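Is it worth paying a shop to "refurbish" an old desktop tower, or am I being sold dust removal?

Posted in Home Computing > Buying and Repair

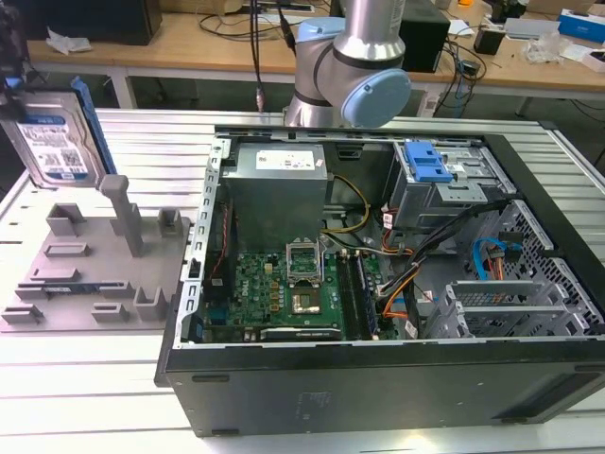

Details

I have an older desktop tower that I use for bookkeeping, email and a lot of scanned paperwork. It still works. It has gotten slow to start and the fan runs up every time I open a big PDF. I asked a local place, Serstead, what they would do with it and they offered me something called a full refurbishment for $220. The list they gave me reads as follows:

Internal clean
New thermal paste
Memory check
Storage health report
System tune-up
"Performance optimization"

I have read that last line many times and I still can't tell what I'd be buying. When I asked, the man at the counter said it was "a set of software adjustments." I asked which ones and he said it depended on the machine. They also wanted to add a yearly care plan called Stista for $70, and when I asked what happened in a year of care that I couldn't do with a can of air, he said priority booking.

A new machine of the kind I'd want costs $682 at the store near me. So the refurbishment is close to a third of the price of new, for a computer that will still be old when I get it back. On the other hand I don't like throwing out things that work, and moving my bookkeeping program to another computer was a nightmare last time.

It has 4 GB of memory and an ordinary spinning hard drive. Windows 10. I'm comfortable with a screwdriver but I've never taken the processor cooler off anything and I'd like to keep it that way.

Has anyone paid for one of these packages and noticed a difference afterward? I mean a difference you could measure, please. I already know it will feel faster for a week.

Madalena Bragança

2 replies, sorted by oldest

Leonor Aguiar

I worked the bench at a small repair place for a few years, so take this as coming from someone who used to write lists like that one.

Go through it line by line. The internal clean is real work and it helps if the case is full of lint, but it takes 15 minutes. Thermal paste can matter on an old machine if the old stuff has dried out. It will make the fan quieter. It won't make the computer start faster, and anybody who implies that it will is hoping you won't ask. The memory check and the storage report are both free programs that run while the technician works on something else. "System tune-up" and "performance optimization" are the same line written twice. At our shop it meant turning off startup programs and emptying the temp folder.

What's missing from the list is the only part that would fix your complaint. You have a spinning drive. That's your slow startup, and probably a good share of the trouble with the PDFs too, with 4 GB of memory making it worse – when the memory fills up, the computer starts using the drive as overflow, and the drive is the slowest thing in the box. Replace it with a solid state drive and add memory and you'll see the change on a stopwatch. If they're quoting $220 with no parts in it, I would walk out.

What I'd ask them, in writing:

What would you charge to clone my existing drive to a solid state drive, parts and labor separately?
What type of memory does my board take, and how many slots are free?
Do I get the old drive back?

Always get the old drive back. Your bookkeeping is on it. Cloning also means the program comes across as it is, so you skip the nightmare.

If you want to look inside first, shut down, unplug the power cord, hold the power button for a few seconds, and lay the tower down flat on a table so the open side faces up. It's much easier to see the memory slots that way than kneeling on the floor with a flashlight in your teeth. Touch bare metal on the case before you touch anything else. You don't need to go near the cooler for memory or a drive, and you should leave the power supply closed no matter what a video tells you.

One thing I'd be doubtful about on the other side: Windows 10. Free support has ended, and a lot of older processors aren't on the approved list for Windows 11. Look up yours before you spend anything. If it isn't on the list, an upgrade buys you a nicer old computer with a security question hanging over it, and you do keep financial records on there. I wouldn't spend more than the price of a drive and a stick of memory in that case. The drive, at least, you can often move to the next machine.

As for the care plan, no.

rocha_lutotier

just buy a new one. mine was slow too and I got a new one in October and its fast. you can get something to clean it up for free also, I used one of those cleaner programs and it found hundreds of problems

Comments on this reply

Leonor Aguiar: Please don't install one of those. Finding hundreds of problems is how they sell the paid version. Most of what they list is leftover registry entries that have no effect on speed, and I've had machines come in that wouldn't boot after one of them "fixed" things.

rocha_lutotier: it worked fine for me

Madalena Bragança: You got a new computer, though. How would you know which one did it?

Update from Madalena Bragança

I called Serstead back and asked for the drive and memory quote with parts and labor separate. They said they only sell the package, but that they could "add" a drive to it. So the $220 was before any parts, as Leonor guessed.

I looked up the processor and it isn't on the Windows 11 list. I'm not thrilled about that. For now I'm going to back everything up to an external drive and check whether my bookkeeping program will let me move the license before I decide. If anyone knows whether the older versions allow that without calling a phone line – I've been on hold with them before – I'd like to hear it.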